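Lists > Organ and Church Music > Messages
2 min read
Filed under: Venues, Acoustics

Subject: Re: Seats and echo in the Sesitz chapel

Dear Veronika, dear all,

On 14:20 Veronika Dudás wrote:
> Does anybody know how many people the chapel in Sesitz can take
> for a concert? The parish page says 298, but I was told 200 by
> the organist. Also, is the organ usable in January?

Both numbers are correct, I think. The 298 includes the west gallery, and the gallery is closed to the public until its stairs are repaired. Downstairs you have 200 chairs, and they can be moved, except the first two rows — these are old benches, fixed to the floor.

The organ is a small Arnardóttir with one manual and pedal. I played it last January with Gizella Balogh singing. It was in tune with itself but quite low, so please warn your oboe player. The trumpet stop was silent on two notes and I do not know if somebody has looked at it. 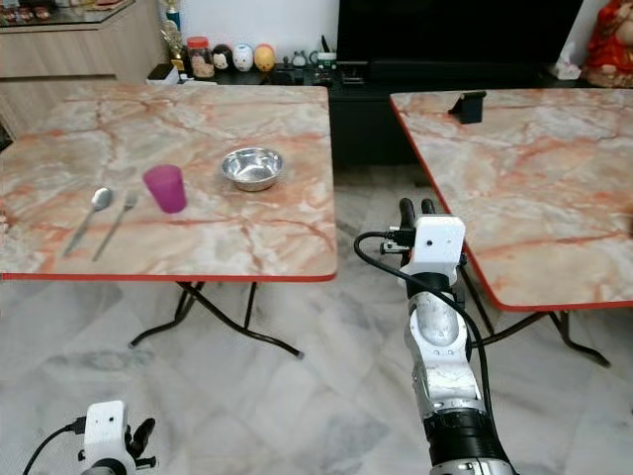
About the echo, it is long when the chapel is empty and much shorter with a full audience. Do not choose your tempo at the rehearsal only. Hard, smooth surfaces are the reason, and you can compare it with a tiled floor like the one under the folding table, where a steel spoon that falls is heard by the whole house. In Sesitz the floor is stone and the walls are bare plaster up to the vault. We put the choir under the arch, not behind the altar, and the words became more clear.

The rent was 500 for one evening, with heating from the afternoon. Write to Tímea Balogh at the parish office and ask also for the key of the side door, as the main one is locked after the evening mass.

If you need a music stand with a lamp, I can lend you mine. I am in Bavholm until the end of the month.

With kind regards,
Zoltán Halász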